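Automation 2 - notes from the Skilstead visit (October)
Read before lab. Fill in your own gaps, I was writing standing up.

Host: Bernice Nyarko, runs the Burkdale cell. Group split in two, second half went round with Chi-keung Tsai.

Task for the demo = PC servicing. Processor, memory, fixture, open tower. Sounds easy, isnt. Listen for the word "tolerance", she said it a lot.

Grip first. Two fingers, chip held by its sides, upright. Contact face stays clear. Grip force set low and then raised in steps till the part stops slipping - they logged 816 trials to settle on a number, ask Bernice if you want the sheet.

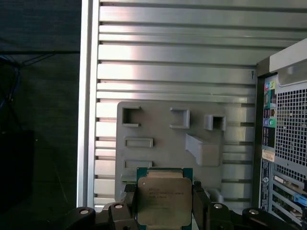 Fig. 1. Processor between the fingers, gray fixture plate behind. Wrist camera view.

Wrist camera vs fixed camera - know the diffrence for the quiz:
wrist = close, good for the last 40 mm, fingers block part of the view
fixed = whole table, poor on small pins

Fixture: brackets and slots in known places, so the arm starts every pick from the same pose. Emiliano Cárdenas asked why not just use a tray. Answer - tray lets the part shift, then your taught point is off.

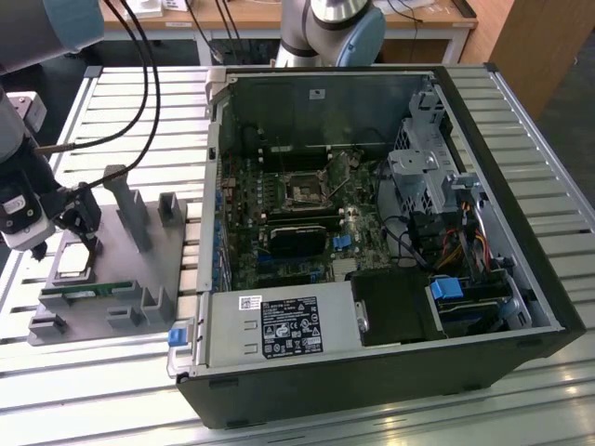

Case on its side, side panel off, socket facing up. Approach from above, straight down, no tilt. Go slow over the socket! Bent pins = new board, some 300 dollars on their budget.

Yatziri's question (good one): what if the part is rotated in the grip? Re-grip at the fixture, dont try to fix it over the board.

To do for lab:
Sketch the approach path, side view
List two places where a cable could catch the arm
Read Cuevas handout, section on compliance
Sheets to Gumaro Contreras, room 3121, before 4 pm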